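Products > Benchtop Automation > Two-Arm Chore Bench

Kusaseck Two-Arm Chore Bench
Evaluation system for household and light shop-floor tasks
Product information, October 2022

The Kusaseck Chore Bench is a worktable fitted with two robot arms, supplied to organisations that wish to find out which everyday jobs a machine can be trusted with at present. It is offered for purchase or on a fixed evaluation term of 14 weeks. Typical customers are aged-care kitchens, commercial laundries, small assembly shops and technical colleges.

Enquiries about the bench nearly always begin with the same question, namely whether it can clear a table, fold a towel or pack an order without supervision. Our position is set out below. We ask prospective customers to read this page in full before requesting a quotation.

What the bench can do at present

The bench performs well with rigid objects of known size placed within a marked area. Moving a small item on or off a plate, setting a tray in position and sorting parts by colour are all within its ordinary capability. In acceptance trials at our Fladville workshop, the arms completed 93 of every 100 attempts at the standard plate-and-tray routine. An attempt was counted as complete only when the item was released in the correct cell and no one had touched the table.

The work surface is laid out as a grid so that each placement can be recorded by row and column. Customers may re-cover the table and tape a grid of their own to suit larger or smaller goods. Kraft paper is satisfactory for this purpose and is inexpensive to replace. Cell dimensions should be entered in the control software before the first run, and again whenever the covering is changed.
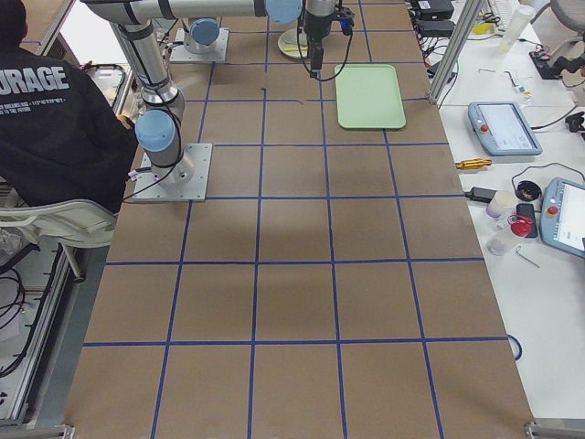
What it cannot yet do reliably

Soft, wet and tangled goods remain difficult. In the same series of trials, the arms folded a hand towel to an acceptable standard in 33 of every 100 attempts, and each fold took a good deal longer than it would take a person. Fitted sheets were attempted and have been withdrawn from the task list. Glassware may be handled only with the padded fingers listed under Accessories, and not while it is being washed.

The bench also has difficulty with clutter. A kitchen counter after breakfast presents overlapping objects, spills and items the system has not met before, and the arms will often stop and ask for help. We regard this as correct behaviour. It does mean that an operator must remain within reach of the stop button during all household tasks, and customers should allow for that person's time when estimating savings.

Shop-floor work is further advanced. Kitting, tray loading and the feeding of a single machine are in daily use at the Plulthorpe plant of one customer, where the same parts arrive in the same trays throughout the shift. Results of this kind depend on the regularity of the work, and should not be taken as a guide to how the bench will manage in a home or a residence.

What is supplied

- Worktable with two arm mounting plates
- Two robot arms, each with its own controller and handheld teach pendant
- Two general-purpose grippers
- One roll of table covering and one roll of marking tape
- Control software, licensed for the life of the bench
- Printed operating manual and task record book

Accessories sold separately

- Padded fingers for glass and ceramics
- Liepiņa soft gripper, recommended for cloth and for bagged goods
- Cable sleeve kit
- Spare mounting plate

Site requirements

The bench is intended for indoor use on a level floor. It must be kept clear of sinks, cooking surfaces and public walkways. A separate desk beside the table is recommended for the pendants and hand tools, and should be placed so that the operator can see the whole of the work surface while seated. Floor loading under the assembled bench is 400 kilograms, and customers on upper storeys should confirm with the building owner that this is permitted.

Each pendant carries an emergency stop. Both must be tested at the beginning of every working day, and the result entered in the record book.

Evaluation terms

Customers who are uncertain whether their work is suitable are encouraged to take the evaluation term before purchasing. Kusaseck staff will install the bench, set up as many as three tasks chosen by the customer, and provide a written report at the end of the term. The report states the completion rate for each task, the number of times an operator stepped in, and our opinion on whether the task should be automated at all — in several cases to date, that opinion has been no.

Fees paid for the evaluation are credited in full toward a purchase made within the following year. Bookings for terms beginning in January are now being accepted.

Contact Kusaseck Sales, Fladville | © Kusaseck Automation | Terms of supply | Back to top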